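Chapter 9
Surfaces in the Home Kitchen

Before you start this chapter, please read again the notes on cleaning agents in Chapter 4. We will use the same words here.

A kitchen surface has two duties. It carries weight, and it touches food. Stone, wood and steel do these duties in different ways, and each of them asks for its own care. In a survey by Rosalía Marín, 48 households in the town of Sestoro kept a diary of their kitchen work for 24 days. Most families cleaned the counter every evening, but the cutting board was often only wiped with a cloth. Marín asks us to remember that a board is also a surface, although it can be moved.

Wood takes in water along the grain. Marble does not swell, but lemon juice or vinegar can leave a dull mark on it in a few minutes.
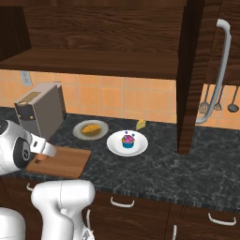
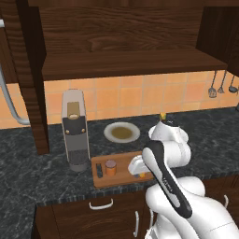 Figures 9.1 and 9.2. A wooden cutting board on a dark marble-patterned counter.

9.1 Words to Know

Porous: having small holes that let liquid enter.
Sealer: a product put on stone to slow down stains.
Grain: the direction of the fibers in wood.
Etching: damage made by an acid on polished stone.

Learn these four words before you go on to Section 9.2, where we compare oil and wax for the care of boards.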